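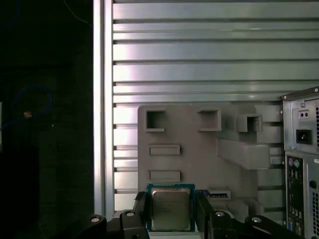
About Drullwood Computer Repair

Drullwood is a computer repair and refurbishing shop in the old hardware store building on Torinton Road. We fix desktops and laptops for homes, small offices and schools, and we sell used machines that we have gone through ourselves.

The shop was opened by Abílio Loureiro, who had spent years looking after the computers at a furniture warehouse. When the warehouse closed he took a lease on the back half of the building and put up one bench and a phone line. Jarosław Tomaszewski joined as a partner two years later and took over laptop work and data recovery. We have been here 17 years now and have the whole ground floor.

What we do

Most of our work is ordinary. Machines that won't start, cracked screens, worn-out batteries, noisy fans, drives that are filling up or failing. We also replace processors and memory, clean out dust, move files from an old computer to a new one, and set up printers that refuse to be set up.

We look after the computers at 17 local businesses under our Folari service plan. Folari customers get a visit every month, a written list of what was done, and a loaner if a machine has to come back to the shop. The plan has no long contract. You can stop at the end of any month.

Refurbished computers

Offices in the area replace their desktops every few years, and many of those machines still have plenty of life left. We wipe the drives, test the parts, replace what is weak and sell the computers with a 12-month warranty. Stock is on the shelves by the front window. At the moment there are around 67 desktops and a smaller number of laptops. Prices are marked on each one and include setup.

Anything we can't reuse is sorted for recycling. You can drop off old computers, cables and keyboards at no charge during opening hours. We do not take televisions or anything with a glass tube.

How repairs work

Bring the computer to the counter with its charger. We write up a ticket, look it over and call you with a price, usually by the next working day. If you decide not to go ahead, you pay the $20 inspection fee and take it home. Repairs are guaranteed for 90 days, parts and labor.

Please back up your files first if you can. If you can't, tell us at the counter – it changes how we start.

The Godinho room

The room upstairs is named after Abílio's first landlord. We use it for basic computer classes in the fall and spring. Each class is 2 hours long and kept small. There are no classes in July, when the room gets too warm. Sign-up sheets are at the counter.

Visiting us

The shop opens at 9 a.m. and closes at 5:30 p.m. Parking is behind the building, and the rear door has a ramp. Ring the bell if it is locked.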